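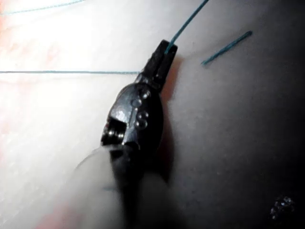 Teal thread over the light work surface.

Virgil Enache
Sat 9 November

Thread on thread. I'm re-stitching the seat covers from the dining chairs and have been asked what I'm using and how, so I'll put it all in one place.

Five covers in total. They're plain gray canvas with a teal line of topstitching around the edge. The canvas is fine. The topstitching has been coming apart since September, mostly on the front edges where your legs rub when you sit down.

First cover was unpicked last night. I use a small seam ripper and cut every fourth stitch or so on the back, then pull from the front. The old thread comes away in short bits. Have a damp cloth nearby to pick them up with. They stick to everything, socks included.

The color was the hard part. The old stitching faded, so if you match it to what's on the chair now you end up with a dull gray green that looks dirty. I matched it to the bit folded inside the seam where the light never got to it.

Bought two spools. One was from the Molel range at the shop in Flestham and the other was a leftover from my aunt's sewing box with no label. In the shop they looked the same. At home next to the window the unlabeled one was greener. I went with the Molel.

Tip if you're choosing thread color: pull a single strand off the spool and lay it on the fabric. Wound up on a spool it looks darker than it will look sewn. I got this wrong on a pair of curtains and had to live with them.

Also look at it on something white or pale. On the gray canvas the teal goes quiet and you can't see where it's fuzzy or has a thin spot. On a pale table you see all of it.

I'm doing this by hand. The machine will go through the canvas but it won't go through the corners, where there are four layers plus the piping. I broke a needle on the first corner and stopped there.

Length: I cut 20 inches at a time. I used to cut it as long as my arm would reach to save on re-threading, and then spent the time I'd saved undoing knots.

Cut the end at a slant with sharp scissors. Don't bite it. If it still won't go through the eye, turn the needle around and try from the other side. The hole is a bit smoother on one side and that's often enough.

Someone asked about wax. Yes, I run each length over a lump of beeswax once, then pull it between two layers of paper towel to take off the extra. Too much and it leaves a pale crust around the stitch holes. You can get it off with a hair dryer and a cloth but it's a nuisance.

Before I start a length I hold it up and give it a light pull from both ends. Light. If it's going to snap at a weak spot I would like it to happen then and not halfway along a chair.

Stitch is a backstitch, long on top. I go into the old needle holes wherever they haven't torn. It saves measuring, and the line comes out as straight as it was at the factory. Where the holes have torn into each other I skip them and go just inside, maybe the width of a pencil line.

For the torn bits I put a strip of cotton tape behind first. White tape, doesn't matter, you can't see it once the cover is back on the pad.

Knots: small one at the start, buried between the layers. At the end I take two tiny stitches on top of each other on the back and run the tail inside the seam for an inch. No knot at the end. The ones I tied on the first try came through to the front when I sat down.

Update. First cover done. It took all of one radio play and most of the news. Front edge is good. Left side wanders a little near the back corner and I'm leaving it. That corner faces the wall.

Reply to a couple of you: yes, a leather thimble. I've got a metal one as well but it slides around on my finger and I end up pushing with the side of it.

Needle is a sharp with a long eye, one size up from what the packet says for canvas. If you're having to use pliers to get it through, go up again.

And no, I don't double the thread. I tried it on a sample. The two strands twist at different rates and one of them always ends up as a loop on the back. A single thicker strand sits better and looks closer to the original.

Second cover is on the table now. This is the chair nearest the kitchen, so it has the most wear, plus a stain I think is beet juice. Washed it cold with dish soap before unpicking. Wash first if you can. Fabric moves in the wash and you want it to move before the new line goes in.

The chairs themselves are from the Lodenier sale, the one they had when the old store closed. My mother still asks why I didn't get the table too. The table was very large.

How much thread have I got left? Plenty. The label says 1,589 yards and I've barely made a dent in it. If anyone in Flestham needs teal, send me a message and I'll wind some onto a card for you.

Winding it onto card: cut a notch at each end, start in one notch, wind it flat and finish in the other. Don't wind tightly or it keeps the bends, and then you're sewing with a zigzag. If that's already happened, steam from a kettle takes most of it out. Keep your fingers back.

Storing it: out of the sun, lid on the box. I had a spool of red on a windowsill for a couple of years. One side went pink and brittle, and the inner layers were fine. Took off the outside and used the rest on oven mitts.

Ene came over and sat on the finished chair for the whole of lunch. Stitching held. She says the teal is brighter than before and she's right, it will be the odd one out until the others are done.

Stopping for tonight with the second cover halfway around. I've left the needle parked in the seam and the loose end wrapped around it in a figure eight so it doesn't pull back through. Front edge is done on this one too, and the back is pinned.

Will add to this when I get to the corners on the third. I want to try a curved needle there. If you've used one on piping, tell me what size.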